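Tovville Home Storage Guide
Section 4: Setting Up a Small-Things Bin

4.1 What this section covers

A small-things bin is one open container for the loose items that collect in a family room or bedroom: play food, squeeze toys, hair clips, small packets and bathroom items that have wandered. This section explains how to choose the bin, empty it, sort what comes out and load it again. Shelves and drawers are covered in Section 5. Large soft toys are covered in Section 6.

A first set-up takes one session. After that, use the short routine in 4.7.

4.2 Before you start

You will need:

One open-top bin with straight, smooth walls
One flat surface for sorting, such as a made bed, a rug or a low table
A plain sheet, if the surface has a deep pile or gaps
Two small lidded boxes or zip pouches
A damp cloth and a dry cloth
A pencil and the Poton label sheet from the back of this guide (112 labels)

Any bin of a suitable size can be used. You do not need to buy one. Food tubs and snack boxes work well if they have been washed and dried and have no sharp rim. If the old printed label bothers you, turn that side to the wall. Do not try to scrape it off with a blade.

Choose a bin you can lift with one hand when it is full. If you have to use both hands, it is too big for this purpose and the items at the bottom will be forgotten.

Caution: Many small items are a choking hazard for children under three. Do the sorting when young children are out of the room, or on a surface they cannot reach. Do not leave the sorted piles unattended.

4.3 Emptying the bin

1. Clear the sorting surface. Move pillows, cushions and stuffed toys to one end.

2. Spread the sheet if you are using one and pull it flat.

3. Place the bin at the back of the surface with the open side up.

4. Take out anything with a lid first. Check that the lid is closed before you lift the item clear.

5. Take out the larger toys one at a time and set them down in front of the bin, leaving space between them.

6. Tip the remaining items out slowly. Hold the rim low, close to the surface, so that small pieces do not roll away.

7. Look in the corners of the bin. Hair elastics and beads tend to stay there.

8. Wipe the inside of the bin with the damp cloth, then the dry one. Let it stand open while you sort.

Note: If other things from the room belong in the bin, bring them to the surface now. Adding them later means doing the sort twice.

4.4 Sorting

Sort by how the item is used, and ignore color and size until the end. Most homes need the five groups below. Leave out any group you have no items for.

Group A, play food and play dishes. Toy vegetables, toy fruit, slices, pots and pans. Turn pots upside down while you sort so that nothing gets dropped into them.

Group B, squeeze toys and figures. Soft rubbery animals, small figures, and anything on a string loop.

Group C, hair items. Claw clips, comb clips, elastics and bands.

Group D, bathroom and care items. Cotton swabs, tissues, small tubes.

Group E, everything else. Shells, starfish, wrapped packets, loose parts that you cannot name.

1. Pick up one item at a time and place it with its group.

2. Set damaged items aside as you come to them. See 4.8.

3. When the surface is sorted, go through Group E again. Allow no more than 10 minutes. Anything that still has no group goes into a pouch marked "Later."

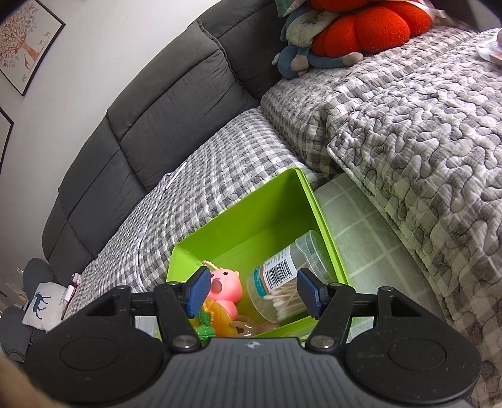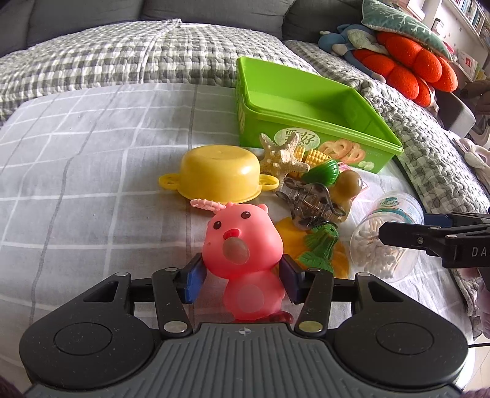 Figure 4-1. Green bin with a few items in it (first picture); the bin empty, with toys and hair clips in front of it (second picture). The container of cotton swabs is in both.

Note: Play food mixes easily with other things because the pieces are close in size to clips and small figures. If you are short of time, sort Group A and leave the rest for another day.

4.5 Where each group goes

Only Groups A and B are meant to stay in the small-things bin. The others should leave it before you load.

Group C, hair items: Put these in the first lidded box or pouch. Close claw clips before packing them. Store the pouch near the mirror or hairbrush.

Group D, bathroom and care items: Return these to the bathroom. If cotton swabs are used in the room, keep them in their own container with the lid shut and stand it upright on a shelf.

Group E, everything else: Keep the "Later" pouch on a high shelf. Write the month on the label. If nobody has asked for the contents by the time you next do a full sort, decide on them then.

Caution: Do not store cotton swabs loose with toys. They pick up dust, and the sticks can break. A clear container with a flip-top lid can be opened by a child, so height matters more than the lid.

Caution: Wrapped packets may contain food, wipes or drying agent. Read the packet before you put it anywhere. Discard it if the printing is too worn to read.

4.6 Loading the bin

1. Check that the bin is completely dry inside.

2. Place pots and other hollow pieces on the bottom, open side up. Small play food can go inside them.

3. Add the heavier and more rigid play food next.

4. Place long pieces, such as a corn cob, flat against one side.

5. Add the squeeze toys last, standing up where they will fit. They lose their shape if hard pieces press on them for a long time.

6. Tuck string loops inside the bin. A loop that hangs over the rim will catch on sleeves and chair arms.

7. Stop when the contents reach two finger widths below the rim. If items are left over, start a second bin. Do not heap them.

8. Fill in one Poton label and attach it to the short side. Use a word or a simple drawing that the child using the bin will recognize.

Place the loaded bin on the floor or on a low shelf. Against the front of a sofa is a good position if the walkway stays clear. Do not place it on a bed overnight, in front of a heater, or behind a door that opens inward.

Note: The bin is meant to be used without a lid. If you need a lid because of pets, choose one that lifts straight off. Snap-on lids are hard for small hands and are usually left on the floor.

4.7 Daily and weekly routine

Daily, before the evening meal or at bedtime:

1. Carry the bin to the items. Do not carry the items to the bin.

2. Pick up everything in Groups A and B and place it inside. Order does not matter at this stage.

3. Put hair clips straight into their pouch.

4. Return the bin to its position.

Weekly (Saturday is used in the chart at the back of this guide, but any day will do):

1. Take out anything that is not play food or a squeeze toy.

2. Look under the sofa, the bed and the desk chair for missing pieces.

3. Wipe the rim and the outside walls.

4. Check the label and replace it if it has come loose.

A full sort, as described in 4.3 to 4.6, is needed when the bin no longer closes the gap in step 7 of 4.6, or when you find more than a handful of stray items in the weekly check.

4.8 Care and repair

Hard plastic toys: Wash in warm water with a little dish soap. Rinse and stand them on a towel with any openings facing down. Do not pack them until the next day if water has got inside.

Squeeze toys: Wipe with a damp cloth. Do not soak toys with small holes, seams or filled parts. A very light dusting of cornstarch will stop a sticky surface from collecting lint. Throw out a squeeze toy when it has split, leaked or begun to leave a film on your hands.

Claw clips: Check the spring. If it has slipped out on one side, throw the clip away. The spring end is sharp.

Dried shells and starfish: Keep these dry and do not wash them with the toys. Arms and edges chip easily, so a padded box is better than a bin. Plastic or rubber ones can be treated as hard plastic toys.

Bins: Wash when sticky. Check the rim for cracks each time you empty the bin, and stop using a bin that has one.

4.9 Common problems

The bin is full again after two or three days.
Items from other groups are going in. Check that the hair pouch and the care items have a fixed place that is easy to reach. If they do, the bin is too small for Groups A and B and should be split in two.

The child tips the whole bin out to find one toy.
The favorite toy is too far down. Load it last, or use a wider and shallower bin.

Pieces of a play food set are missing.
Check inside pots, between sofa cushions and at the foot of the bed under the blanket. Put the incomplete pieces back with the others. They can still be used.

Two children share the bin and disagree about the contents.
Give each child a bin of the same size. Label them before loading. Items that belong to both go on a shelf between them.

The label will not stick.
The surface has soap or oil on it. Wipe it with a dry cloth and press the label on from the center outward. For textured bins, use the tie-on labels in pack 587.

4.10 Changes to this section

The group list in 4.4 was shortened from seven groups to five after comments from households in Gescombe. Craft supplies and stationery have moved to Section 5. The loading order in 4.6 was revised by Sabina Cassim, and the care notes in 4.8 were revised by Nhi Triệu.

Continue to Section 5, Shelves and Drawers.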